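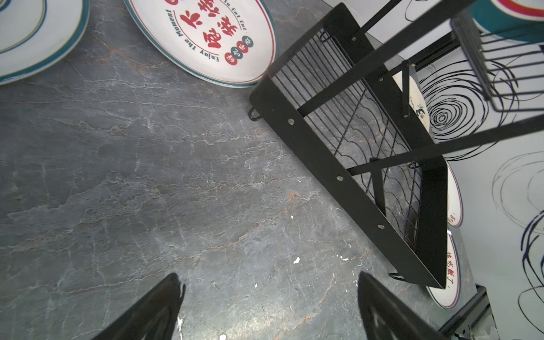 Keeping the Taps On at Budstead

Budstead is a former mill village that draws its water from two wells and sends it through pipes laid by the mill. Its 581 residents do not pay a city utility. They pay the Budstead Water Association, a member-owned nonprofit whose operations are run by Janelle Mangubat from an office behind the post office.

Mangubat came to the job from a county road department. Her first task was to find out what was in the ground.

"We had a map from the mill, and it was wrong in most of the places we dug," she said. "Valves were drawn on the wrong side of the street. Two lines that were marked as abandoned were carrying water."

The association now keeps its own map. Each time a crew opens a trench, the depth, pipe material and diameter are recorded along with a sketch. Mangubat said the record covers the whole east side of the village and a portion of Hadgu Road, where the oldest cast iron remains.

Leakage is the main expense. Water that is pumped and treated but never reaches a meter is still paid for by the members. Last November the overnight flow at the well house stayed high through the early morning, when household use should have been close to zero.

"At 3 a.m. you are looking at leaks, toilets and not much else," Mangubat said. "So we close one valve, wait, and read the flow again. Then the next valve. It is slow, but it doesn't cost anything except sleep."

The search ended at a coupling under the parking lot of the closed Sastero bakery.
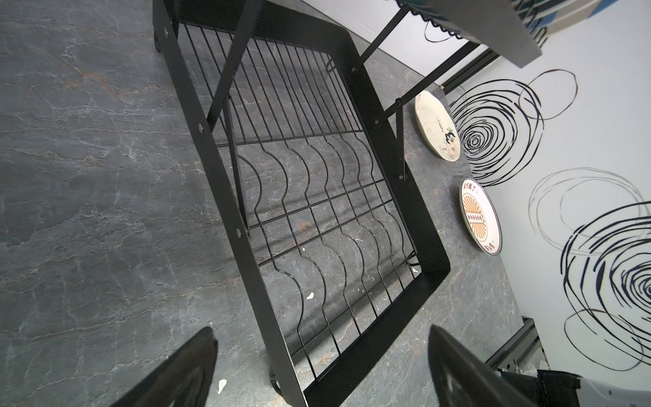 The repair itself took one working day. The larger question was whether to keep fixing couplings or replace the line. Getachew Kassa, a retired pipefitter who serves on the association's board, argued for replacement in sections, starting with the blocks that had the most repair tickets.

"You put a new clamp on old iron and the pressure goes looking for the next weak spot," Kassa said. "I have repaired the same block four times. I would like to stop meeting that block."

The board adopted a schedule under which the association replaces one section each year and pays for it from a reserve. Members pay $3 a month into that reserve, shown as a separate line on the bill. Mangubat said the separate line was deliberate. Under the earlier practice, repair money was mixed with operating money, and it was hard for members to tell what either one was for.

Billing is the part of the work that takes the most explaining. Maysoun Khoury answers the office phone on Wednesday afternoons and handles payment plans. Households that fall behind can spread the balance over several months without a late fee, provided they call before the shutoff notice expires.

"Most people call after they have been worrying for two weeks," Khoury said. "The form is one page. I can fill it out with them while we talk."

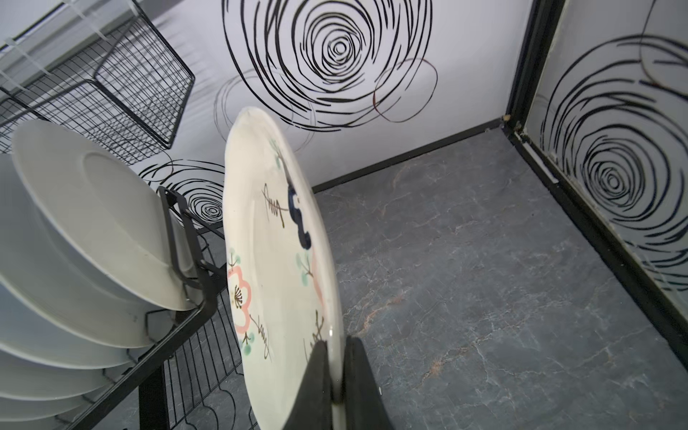

Shutoffs have dropped since the payment plan began — there were 22 in the year before it and far fewer in the year after. Khoury attributes part of the change to the notice itself, which was rewritten with the phone number at the top.

The next section to be replaced runs under Hadgu Road, with work to start once the ground thaws. Residents there will be given written notice before the water is turned off and should run a cold tap for several minutes when service returns. Mangubat is also asking homeowners on that road to check the shutoff valve inside the house ahead of time.

"If it won't turn, call us," she said. "We would much sooner hear about it before there is a trench in front of your door."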